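Part 2. Setting up your Sasa kitchen scale

Okay, batteries are in and the little door on the back is shut. (If it won't shut, one of the batteries is upside down. I did that twice.) Now we get the scale ready to weigh things, and you only have to do this part once unless you move house or drop it.

1. Pick a spot that's flat and hard. Counters are great. Folded towels and squishy placemats are terrible, and I've had readings drift all over the place on one.

2. Turn the four feet until the bubble sits inside the ring. Go slowly, a quarter turn at a time.

3. Press ON and keep your hands off until you see 0. If you get a row of dashes instead, press ON again and start over.

4. Hold UNIT until it shows g. You can switch to ounces later, but the calibration only works in grams.

Note: The scale tops out at 3,000 grams, and that includes whatever dish you put on it. My big mixing bowl eats up a good chunk of that, so for everyday weighing I grab a plate.
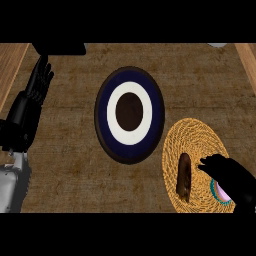 A round plate is all you need for the next steps.

5. Set your plate in the middle of the scale and wait for the number to hold still.

6. Press TARE. The display goes back to 0 - that's the scale agreeing to ignore the plate.

7. Add your food and read the number. Take everything off, plate included, and you'll see a minus sign. Totally normal! Press TARE again to clear it.

Caution: Please don't press TARE while you're still pouring. It grabs whatever weight it feels at that second and your flour will come out wrong. Yesenia Condori wrote to me about a very flat loaf of bread, and this was why.

Caution: Never rinse the base under the tap. Wipe it with a damp cloth and let it dry before you turn it on.

If the number wanders by more than 2 grams with nothing touching the scale, check for a fan or an open window first, then redo steps 2 and 3. Still wandering? Go to Part 3, where we do the full calibration with the test weight from the box.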